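Furnished Unit Inspection — Fire and Egress
Property: Calado, Unit 17
Inspector: Consuelo Cervantes
Date: Oct 27, 2018

1. Smoke alarm, hallway
Pass. Sounded on test button. Replace battery at next visit.

2. Smoke alarm, bedroom
Fail. Mount present, no unit fitted. Replacement ordered from Zenaseck, work order 701.

3. Bedroom window
Pass with comment. Opens fully from inside without a key. Latch is stiff — lubricate.

4. Outlets and cords
Pass. Cover plates secure. One extension cord ran under the rug and was unplugged during the visit. Tenant advised.

5. Combustibles, bedroom
Comment. Crumpled newspaper and printed paper on the bed, beside a blue box and a roll of red tape. Clear loose paper before the space heater is used. Keep heater at least 3 feet from bedding.
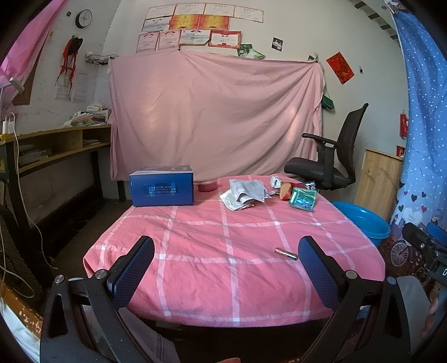
6. Space heater
Pass. Tip-over switch cut power on test. Cord undamaged.

7. Kitchen extinguisher
Fail. Gauge below the green band. Last service tag reads June. Swap out.

8. Entry door
Pass. Self-closer latches from about 17 inches open.

Reinspection of items 2 and 7 assigned to Henrique Amaral. Copy to Vitória Patrício, leasing.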